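Is a round table really better? A maker argues her corner

29th April
By Pauline Lockwood

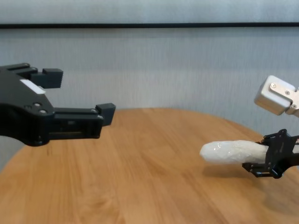
The round wooden tabletop, with the pale wall behind it.

I went to see Rungnapa Phromma with my mind mostly made up. I've owned two round tables and given away both. The first was too big to walk around and the second was too small to put a roast on, and neither of them would sit against a wall without leaving two silly triangles of floor that collected dust and one shoe.

Phromma designs and sells a wooden round table called the Nimari under her own label, Arna. It costs $862 before delivery. The brochure says it "brings people together", a phrase I've now read in the brochures of five furniture companies, two of which were selling rectangles.

I read it out to her. She had the grace to wince.

"I didn't write that. I approved it, so I suppose that's worse," she said. "What I'd say is that on a round table you can see everyone's face without leaning. I don't think it repairs your family."

Could she show that people talk more at one? She couldn't. She had a story about a dinner, and customers had told her stories about their dinners, and I said customers who've just spent $862 tend to have had a lovely dinner.

"That's fair," she said. "We've sold 305 of them and I've had plenty of nice emails. People who regret a table don't write to you, they just put it on the footpath."

This was the point where I started to like her, which made the job harder.

We went through the claims one at a time. The brochure says a round table saves space. Phromma started on this one confidently, with the corners: no corners, so you don't catch your hip, so you can live with a tighter gap between the table and the kitchen bench. I can accept the hip. But a circle as wide as a square has less top on it, so of course it takes up less room. You could save even more space by buying a stool.

"You're thinking about the area," she said. "I'm thinking about the path. In a flat, people walk past the table twenty times a day and eat at it once. If the path curves, the room feels bigger."

Feels bigger, or is bigger?

"Feels. I can't make your flat bigger."

Then there's the matter of seating. The Nimari is listed as a table for four, "or six with friends". I asked what kind of friends. Phromma said small ones, and then said more seriously that she'd take that line out at the next printing in June. She told me she'd eaten at it with five others and that somebody's elbow was in her rice for most of the evening. Four is right. With four you get a plate, a glass and a bit of room each, and a dish in the middle that everyone can reach.

That middle is the thing I have always found hardest to forgive. On a long table you can put the salad at one end, the bread at the other, and an argument in between. On a round one everything wants to be in the centre and there's only one centre. Put a jug there and the sauce goes to the edge, where a sleeve finds it.

"So use fewer dishes," Phromma said.

I said that sounded like a design problem being passed on to the cook. She laughed, and didn't really answer.

She was on firmer ground with the top itself. It's wood, it marks, and she won't pretend otherwise. Every Nimari goes out with a tin of oil and a page of instructions, and she reckons most owners use the tin once.

"They ring and say there's a ring," she said. "A cup ring. I ask when they last oiled it and it goes quiet. You can rub most of them back in ten minutes with a fine pad, going with the grain, and then oil over the whole top. Don't do only the patch or you'll have a shiny island. But if you can't stand a mark, please don't buy a wooden table. Buy something you can wipe and forget."

I hadn't expected to be told not to buy it, and I asked whether this was a technique. She said if it was, it was a poor one, and that her brother-in-law, Ubaldo Monti, who does the Arna accounts, would prefer she stopped.

Monti joined us for a few minutes with a cup of tea (he used a coaster; I checked). He was less romantic about circles than anybody I've met in the business. Cutting a round top leaves you with four corners of good wood that somebody has paid for. Arna turns some of them into trivets and chopping boards. The rest, he admitted, go to a neighbour with a stove.

"A rectangle is cheaper for us and cheaper for you," Monti said. "I have a rectangle at home."

Phromma said she was aware of that.

I asked her how long a Nimari ought to last. She said 30 years, and I asked how she'd arrived at it, given that Arna hasn't been going nearly that long. She said her parents' table had managed it with worse joints and three children. I wrote this down as hope. What she does offer in writing is 30 days to send the thing back if it doesn't suit the room, with the buyer covering the freight. I think the freight ought to be on her, and I told her so. She said Monti thought otherwise, and by then he'd gone back to his invoices.

So would I have one? I live in a narrow house with a kitchen like a corridor, and a round table in it would be a thing to squeeze past with the washing. I remain unpersuaded about faces, paths and the bringing together of people. In a square room, with four people who don't cook much and don't mind a cup ring, I can see it. Phromma suggested marking the circle out on the floor with masking tape and walking around it for a week before spending anything. I've done that now. I have stepped on the tape every single morning.

Recent stories
Smaranda Bratu on why she stopped sanding her floors
Extension leaves: who is using them?
Evaristo Negri re-canes a chair, slowly
Letters: your worst flat-pack, part two

Contact us | Copyright Brikinano | Back to top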